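서랍이 안 닫히기 시작한 건 2월이었다. 정확히는 세 번째 서랍, 바지 칸이다. 무릎으로 밀면 닫히긴 하는데 다음 날 아침에 보면 손가락 한 마디쯤 도로 나와 있다. 안에서 뭔가가 밀어내는 것처럼! 나는 그 서랍과 한 달 가까이 실랑이를 하다가 결국 편집부에 이렇게 말해 버렸다. "이번 달에는 옷 개는 얘기를 쓸게요." 회의실이 조용해졌다. 옷 개는 얘기로 몇 장이나 쓸 수 있느냐는 표정들이었는데, 미리 말해 두자면 분량이 넘쳐서 양말 부분을 통째로 덜어냈다.

나는 원래 옷을 갤 줄 안다고 생각하며 살았다. 엄마가 가르쳐 준 방식, 그러니까 반으로 접고 또 반으로 접어서 쌓는 방식. 우리 집 여자들은 다 그렇게 갰고 이모들도 그렇게 갰다. 마른빨래를 방바닥에 산처럼 부려 놓고 드라마를 보면서 손만 움직이는 저녁이 있었다. 외할머니는 수건을 개다 말고 꼭 한 번씩 무릎에 올려놓고 손바닥으로 쓸었는데, 그 소리가 지금도 귀에 남아 있다. 슥, 슥.

문제는 청바지다. 티셔츠는 대충 개도 얌전히 누워 있고 속옷이야 어차피 칸막이 상자에 들어간다. 그런데 청바지는 고집이 있다. 허리 쪽은 두껍고 밑단 쪽은 얇으니 접으면 한쪽이 들리고, 솔기가 겹치는 자리는 꼭 산봉우리처럼 솟는다. 그걸 손으로 꾹꾹 눌러 놓고 돌아서면 슬그머니 다시 올라온다. 다섯 벌을 쌓으면 탑이 한쪽으로 기운다. 서랍이 안 닫힌 것도 결국 이 기울기 탓이었다.

그래서 방법을 바꿔 봤다. 첫째 주에는 돌돌 말았다. 여행 가방 쌀 때 다들 하는 그거다. 마는 재미는 있는데(정말 있다, 김밥 마는 기분이다) 꺼낼 때 어느 게 어느 바지인지 알 수가 없어서 아침마다 세 개씩 풀어 헤치게 됐다. 둘째 주에는 세워서 넣기. 반으로 접어 다리를 포개고, 뾰족하게 나온 엉덩이 쪽을 안으로 밀어 넣어 긴 네모를 만든 다음, 그걸 세 번 접어 책처럼 꽂는다. 오, 이건 괜찮았다. 다만 한 벌을 빼면 옆 바지가 스르르 눕는다. 책꽂이에서 책 한 권 뽑았을 때랑 똑같다.

정리용 칸막이도 샀다. Curketti라는 브랜드의 천 상자인데, 무려 18칸짜리를 골랐다. 가게 이름은 Prostodbridge, 시장 골목 끝에 있는 작은 수납용품점이다. 주인장 말로는 그 상자가 하루에 하나 팔리면 많이 팔리는 거란다. 집에 와서 펴 보니 양말에는 딱 맞고 청바지에는 어림도 없었다. 칸 하나에 바지 한쪽 다리가 겨우 들어간다. 그 상자는 지금 스카프와 충전선의 집이 되었다.

그러다 깨달은 게, 나는 그동안 개는 자리를 한 번도 고민한 적이 없다는 사실이었다. 소파에서 개고, 식탁에서 개고, 급하면 서서 허벅지에 대고 갰다. 침대가 제일 낫다는 건 이번에 알았다. 높이가 허리에 부담이 덜하고, 무엇보다 다 갠 것을 안쪽으로 밀어 놓을 땅이 있다. 이불 위는 푹신해서 각이 안 잡히지만 대나무 자리를 깔면 얘기가 달라진다. 자잘한 조각을 이어 만든 그 시원한 자리 말이다. 여름에나 쓰는 물건인 줄 알았는데, 바닥이 단단해서 접은 선이 그대로 살아난다. 나는 겨울에도 빨래 갤 때만 꺼내 쓴다. 뒤쪽에는 어두운 색 옷 더미를 쌓고 앞쪽에 청바지를 놓는다. 순서를 굳이 정하자면 가벼운 것부터, 청바지는 맨 나중. 손이 풀린 다음에 상대해야 한다. 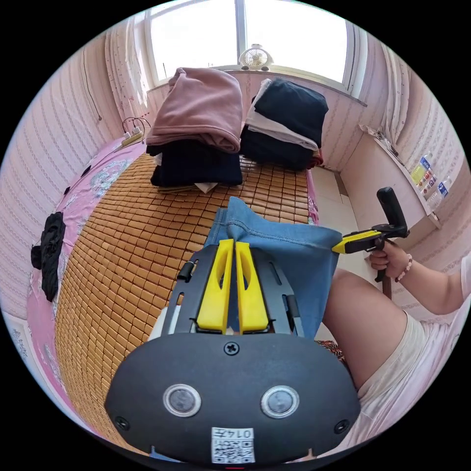
Theda Wegener는 내 생각에 절대 동의하지 않는다. 청바지를 맨 나중으로 미루면 그때쯤엔 지쳐서 아무렇게나 접게 된다는 것이다. 제일 두꺼운 것부터 해치우고, 티셔츠는 졸면서 개도 된다고 했다. 그리고 대나무 자리는 조각 틈에 니트 올이 걸리니까 스웨터를 갤 때는 반드시 걷으라고 덧붙였다. "청바지 개기 좋은 바닥이랑 스웨터 개기 좋은 바닥은 달라요." 듣고 보니 내 회색 카디건 팔꿈치에 올이 하나 나와 있다. 할 말이 없었다.

Comfort Annan은 또 다르다. 그 집에서는 청바지를 아예 개지 않고 옷걸이에 반으로 걸쳐 둔다고 한다. 서랍과 싸울 일이 없으니 평화롭다나. 부러웠지만 우리 집 옷장 봉은 코트 네 벌만 걸려도 가운데가 휘는 물건이라 포기했다. 대신 하나는 배워 왔다. 자주 입는 한 벌만 의자에 걸쳐 두고 나머지를 서랍에 넣는 것. 의자에 옷을 거는 버릇을 평생 혼나며 살았는데 이제는 당당하게 한 벌을 건다. 딱 한 벌이다. 두 벌째부터는 빨래 더미로 친다.

내친김에 시간도 재 봤다. 옷 한 바구니, 음악을 틀어 놓고 갰더니 14분이 걸렸다. 드라마를 틀어 놓고 개면 한 회가 끝날 때까지도 안 끝난다. 주인공이 울 때마다 손이 멈추니까! 그런데 또 희한하게 드라마를 보면서 갠 쪽이 기분은 낫다. 빨리 끝내야 하는 날엔 음악, 그냥 저녁을 보내고 싶은 날엔 드라마. 나는 이렇게 나눠 쓰기로 했다.

쌓는 법도 조금 바뀌었다. 예전에는 종류별로만 나눴는데 지금은 색을 본다. 남색과 검정은 한데 두면 아침 불빛에서 도무지 구별이 안 된다. 검은 바지인 줄 알고 입고 나갔다가 지하철 창가에서 남색인 걸 알아챈 적이 한두 번이 아니다. 그래서 어두운 옷 사이에 흰옷을 한 장 끼운다. 책갈피처럼. 위는 검정, 아래는 남색. 보기에는 좀 어수선해도 손은 안 헤맨다.

그래서 서랍은 어떻게 됐느냐면, 닫힌다. 청바지 두 벌을 꺼내 상자에 담아 옷장 위로 올렸고, 남은 것은 허리와 밑단 방향을 번갈아 가며 쌓았다. 한 벌은 허리가 왼쪽, 다음 벌은 오른쪽. 기울던 탑이 이걸로 거의 평평해졌다. 외할머니가 하던 것처럼 마지막에 손바닥으로 한 번 쓸어 준다. 슥, 하고. 상자에 올린 두 벌은 허리가 안 맞은 지 꽤 됐는데, 그 얘기는 다음 달에 하겠다.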